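# Chapter 7: Household Textiles

## 7.1 Cotton sheeting and how it is made

Most of the cloth in a home is found in the bedroom. Sheets, pillowcases and covers are washed more often than curtains and wear out sooner than towels. This chapter deals with how sheeting is woven, coloured and finished, and with the faults that appear in use. Students who have not yet read Chapter 5, on yarn numbering, should do so first, as the terms are not repeated.

Sheeting is usually a plain weave. Each weft yarn passes over one warp yarn and under the next, and the following row reverses the order. The cloth is firm, has no right or wrong side, and is cheap to weave. Sateen, in which the yarns float over several others before going under, is smoother to the hand but snags more easily. Twill sheeting is sold in some countries but is not covered until Chapter 9.

Thread count is the number of warp and weft yarns in a given area, added together. A count between 100 and 300 covers nearly all ordinary plain-weave sheeting. Higher figures are sometimes reached by counting each strand of a plied yarn separately. One set on sale in Mercombe in January was labelled 1172. A plain weave of single yarns could not be packed that tightly, and the buyer should ask how the figure was obtained.

## 7.2 Checks and stripes

Pattern can be put into sheeting in 2 ways. In yarn-dyed cloth the yarn is coloured before weaving, and the pattern comes from the order in which the colours are laid in the warp and thrown in the weft. In printed cloth the pattern is applied to the surface afterwards.

Gingham is the simplest of the yarn-dyed checks. Bands of white and coloured yarn alternate in both directions. Where colour crosses colour the square is solid, where white crosses white it is plain, and where the two meet it is a half tone. The half tone is not a third dye. Seen through a magnifier it breaks up into separate coloured and white points.

A printed check copies this effect with two strengths of ink. It can be told from the woven kind by pulling a yarn from a cut edge. A yarn from printed cloth changes colour along its length, while a yarn from woven gingham is the same throughout.

Checks show up poor making. If the cloth has been pulled off grain in finishing, the lines bow or slant, and no amount of care in bed-making will straighten them.
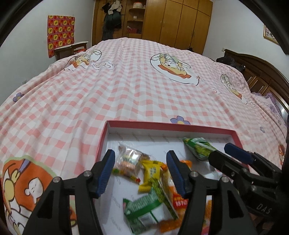 Miranda, reading this section in draft, objected that a slanting check is very often the fault of the hem and not of the finishing, and that the Wirkeck mill rejected far more sheets for bad hemming than for skewed cloth. The point is a fair one. Before blaming the finisher, fold the sheet selvedge to selvedge and see whether the weft bands lie square to it. If they do, the cloth is sound and the hem has been turned crooked.

## 7.3 Finishing

Cloth straight from the loom is stiff with size and must be scoured before anything else is done to it. The Plultusum process, described in the next section, combines scouring and bleaching in a single bath.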